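Whitlock Warewash Support
Ticket 1875
Subject: White film on glassware, Premel undercounter glasswasher
Site: Muma, main bar
Opened: 1/7/21
Opened by: Tracey Pickering
Assigned to: Blandine Charpentier
Status: Closed

Initial report (Tracey Pickering)

Glasses come out of the bar machine with a white film. It is worst on stemware and on the inside of the bowl. Tumblers have it too but it is harder to see on them. Film is not visible while the glass is wet. It shows up once the glass has been on the shelf for a few minutes. Polishing with a dry cloth moves it around and does not remove it.

The kitchen machine is on the same water line and does not have the problem, but we don't wash glass in it, so I can't say for certain.

Detergent is Mirnis liquid, rinse aid is Mirnis as well. Both containers have product in them. No fault code on the display. The cycle completes normally.

Reply (Blandine Charpentier)

Thank you for the detail. A white film that appears on drying is usually one of these: hardness scale, detergent that was not rinsed off, or etching of the glass. The first two can be removed and the third cannot. Before we change any settings, please do the following test.

Take one filmed glass. Wipe half of the bowl with a cloth soaked in plain white vinegar. Leave it for a few minutes, rinse under the tap, and let it air dry. Do not polish it.

If the wiped half is clear, the film is scale. If it is still white, tell me whether it feels smooth or slightly rough under a fingernail.

Please also send:
Wash temperature shown during the cycle
Rinse temperature shown during the final rinse
Whether the softener has salt in it
Whether anything was changed on the machine or the water supply before the film started

Reply (Tracey Pickering)

Vinegar test done on two glasses, one wine, one tumbler. Wiped half is clear on both.

Wash and rinse temperatures both reach the figures on the plate inside the door. I watched two full cycles.

Softener has salt. I can see it through the lid, filled to above the halfway line.

Nothing changed on the machine. The building had the water off for part of a morning before the holidays for work on the riser. I don't know if that counts.

Reply (Blandine Charpentier)

It counts. Scale with salt present points to the softener not regenerating, or to hard water getting past it. A power interruption or a supply shutdown can leave either condition behind.

Please check hardness at two points with the strips in the commissioning kit (white envelope, stapled inside the back of the manual):
1. Cold tap at the bar sink, upstream of the softener
2. Test cock on the softener outlet, with the machine filling

Run the water for a minute before each reading. Use a fresh strip each time. Read the strip at the time printed on the envelope, as the color continues to change after that.

Also look at the softener head and tell me the position of the bypass lever and the time shown on the clock.

Reply (Tracey Pickering)

Bar sink: 7 grains.
Softener outlet: also 7 grains. I repeated it and got the same.

Bypass lever is pointing along the pipe, toward the machine. Clock on the head is flashing and says 12:00.

Internal note (Blandine Charpentier)

Inlet and outlet equal. Either full bypass or fully exhausted resin. Lever along the pipe is SERVICE on the current head and BYPASS on the older one. Site record does not say which head was fitted. Ask for the label. The flashing clock means the head lost power and the regeneration schedule was not restored, so the resin will be exhausted in either case.

Reply (Blandine Charpentier)

Please read me the label on the back of the softener head. A photo of the label is fine if it is hard to reach.

Reply (Tracey Pickering)

Label says TYPE B. There is a second line underneath but it has bleached out.

Reply (Blandine Charpentier)

Type B is the older head. On that version, lever along the pipe is bypass and lever across the pipe is service. It is the reverse of the drawing in your manual, which covers the later head. My guess is that the lever was moved when the water was shut off and was left there.

Steps, in this order:

1. Turn the glasswasher off and drain it.
2. Turn the bypass lever across the pipe. Turn slowly. It should stop by itself at a quarter turn.
3. Set the clock on the head. Hold SET until the hour stops flashing, adjust with the arrow, press SET again, repeat for minutes.
4. Check the regeneration hour. It should be at night, when the bar is closed. The power loss will have returned it to the factory value.
5. Start a manual regeneration: hold REGEN until the motor runs. Do not draw water through the softener until the head returns to the service position by itself.
6. Test the outlet again. It should read zero or one.

Do not descale the machine until step 6 gives a good reading, or the scale will come back.

Reply (Tracey Pickering)

Steps 1 to 5 done after close. Outlet now reads zero on the strip. Salt level went down a little.

Ran the empty machine twice. Glasses washed after that still have the film, but I think it is the old film. New glasses straight out of the box came out clean.

Reply (Blandine Charpentier)

Agreed, that will be the old film. Soft water will not dissolve scale that is already on the glass. Descale the machine first and the glasses second.

Machine: use the Mirnis descaler at the dose on its label, no detergent. Lift the detergent pickup tube out of the container and place it in clean water. Run cycles until the tank walls are gray metal again with no white patches. Drain, refill, drain again. Remove both rinse arms and clear the jets with a wooden toothpick. Do not use wire. Put the pickup tube back in the detergent and prime the pump.

Do not mix descaler with any chlorine product, including residue in the tank.

Glasses: soak in a diluted descaler bath, rinse by hand, then run one normal cycle. Wear gloves. Any glass that is still cloudy after this is etched and will not recover.

Reply (Tracey Pickering)

Machine descaled. Three jets on the upper rinse arm were blocked, all toward the tip. The lower arm was clear.

31 wine glasses soaked and rewashed. All clear except 7, which stayed cloudy in a ring near the base of the bowl. Vinegar makes no difference to those. I have pulled them from service.

Since then, full service with no film on tumblers. Stemware is good when it air dries upside down in the rack.

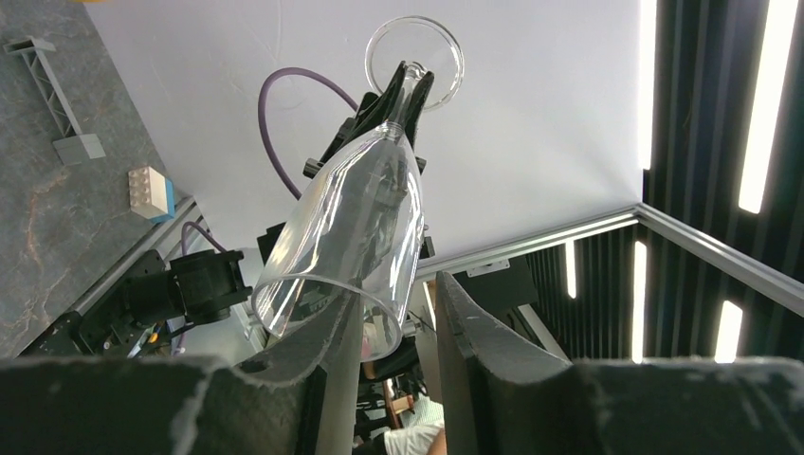

Should the detergent dose be lowered now that the machine is getting soft water?

The dose should come down by one step on the pump dial. Soft water needs less detergent, and too much of it in soft water is a common cause of etching. Leave the rinse aid where it is for a week, then lower it by one step if droplets are drying with a blue or streaky edge.

Reply (Tracey Pickering)

Dial moved down one step. Lipstick still comes off in one cycle.

Rinse aid left alone for now. Can you confirm the strip test interval? The manual gives none.

Reply (Blandine Charpentier)

Test the softener outlet weekly while you get used to it, then monthly. Also test after any power cut or any work on the water line, and look at the clock on the head at the same time. If the clock is flashing, the schedule is lost and steps 3 to 5 need to be repeated.

Mark the lever positions on the pipe with tape. I have added the Type B head to your site record and attached the correct lever drawing to this ticket. Please put a printed copy in the manual over the old page.

Reply (Tracey Pickering)

Taped and printed. We are out of strips. OK to close once those are ordered.

Resolution

Cause: softener left in bypass after water shutoff; regeneration schedule lost with power to the head. Hard water reached the glasswasher and formed scale on tank, upper rinse arm and glassware.
Fix: lever returned to service, clock and schedule reset, manual regeneration, machine and glassware descaled, detergent dose reduced one step.
Parts used: none
Parts ordered: hardness strips, one pack
Site visit: not required
Documentation: Type B lever drawing attached. Request sent to Premel to add the older head to the current manual.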